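2024年11月21日　Anwara Mondal

十月把家里那张旧桌子的桌面重新上了油，顺手记一下过程和用量，免得明年再查。

桌面是实木拼板，原来涂的什么已经无从考证，搬家时前房主留下的。用刮刀试了一角，漆膜发脆，呈片状脱落，判断是老式清漆。化学脱漆剂我不想在室内用，全部靠砂。

砂纸从80目起步，走一遍120目，再走一遍180目。网上有人主张一直砂到320目，对渗透型木蜡油来说没有必要，表面过于致密反而影响吸收，涂完容易发黏。180目收尾之后用湿布擦一次，让木毛立起来，干透后用旧的180目砂纸手工轻带一遍，不加压。吸尘，再用不掉毛的棉布擦净。

砂光机的集尘袋基本只能拦住粗粉，细粉还是要靠外接吸尘器。接口尺寸对不上，用自行车内胎剪一段套住，外面加卡箍，漏气可以忽略。

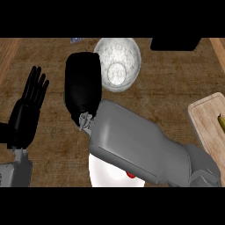
油用的是Ullier的硬蜡油，亚光。另外买了一小罐Testia的做对比，在桌板背面各涂了一块。两者固含量标注接近，Ullier的颜色偏暖一点，Testia的几乎不改变木色。正面最后选了前者，纯粹是个人偏好。

第一遍用白色百洁垫推开，静置十五分钟，把没有吸进去的油全部擦掉。这一步决定成败，多余的油留在表面不会变成保护层，只会变成一层擦不掉的软皮。称重记录：开罐前毛重986克，第一遍之后952克。第二遍隔了一整天再涂，耗油明显减少，只用了19克。背面也涂了一遍，没有擦得那么仔细，目的是让两面的吸湿速度接近，减少翘曲。

室温偏低，固化比说明书慢。说明书写七天可正常使用，我等到第十天，用指甲在边角压了一下，没有留痕，才把东西搬回去。

做了几项简单测试。清水滴在桌面上，一小时后擦掉，无痕。咖啡一小时，无痕。酱油半小时，留下极浅的一圈，第二天自行变淡。热杯子直接放会起白印，用布蘸一点油打圈可以修复，但最好还是用杯垫。

擦过油的布要单独处理。干性油氧化放热，揉成团堆在一起有自燃风险。我的做法是浸水，摊平，在室外晾干之后再丢。

遗留问题：靠窗一侧有一道旧裂缝，冬天会张开，这次没有填。填料和木材的伸缩率不同，填了大概率会在边缘再裂一次。打算明年夏天湿度高的时候量一下缝宽，再决定要不要嵌蝴蝶榫。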